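Surface Care > Patching & Repair
Reading time: 2 minutes

Kong Cold Patch, 56 lb Bag

Kong Cold Patch is a ready-to-use repair mix for driveways, back lanes and small parking areas. It needs no heating and no primer. Pour it into the hole, rake it level and tamp it down. You can drive over the repair right away, though it keeps hardening for several weeks.

Item number: 3175
Bag weight: 56 lb
Color: black
Bags per full pallet: 40

Kong bonds to asphalt and concrete. It is not meant for bare dirt or gravel yards. For those, order Jusen Yard Binder, item 253, which is raked into the top layer and rolled.

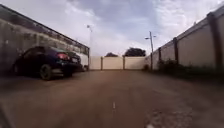 Unpaved yard with parking along the wall.

Before you start, sweep out loose stone and cut back any crumbling edge until you reach firm material. Fill deep holes in layers of no more than two inches and tamp each one. Leave the last layer slightly high, as traffic will press it down.
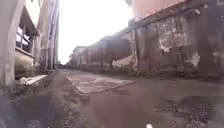
Worn asphalt lane with an concrete patch and a gravel-filled pothole.

Store bags flat and out of the sun. Unopened bags keep for one year. In cold weather, bring them indoors the night before use. Returns are accepted on full, unopened bags only. For pallet orders, contact Sigita Liepiņa at the Millon trade desk.

Related items
Jusen Yard Binder
Kong Crack Filler
Lalelora Hand Tamper
Lalelora Asphalt Rake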